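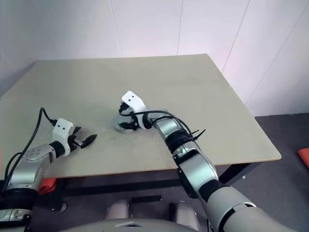

Brorkville equal treatment office publishes first complaints report

20th May – The Brorkville Equal Treatment Office has published its first report on complaints of racial discrimination in housing and employment. The office registered 435 complaints in the reporting period, which closed in December. Of these, 51 were referred for formal mediation and two are before the courts.

Rental housing was the most frequent subject, followed by recruitment and access to training. Complaints were recorded by district, with the largest share coming from Iglesias.

"The figures cover reported cases only," said Kanokwan Somboon, head of casework. "Many tenants contact us after a refusal but do not submit the form, and those contacts are not included."

The report recommends that landlords with more than 500 units keep written reasons for each rejected application – a measure already applied by the housing association Vetov. It also asks employers to retain interview notes for two years.

Thibault Pichon, who edited the report, will present the findings to the district council. Written responses from residents and organisations will be accepted until the council has voted.

Printed copies are available at the Troveck advice centre on request.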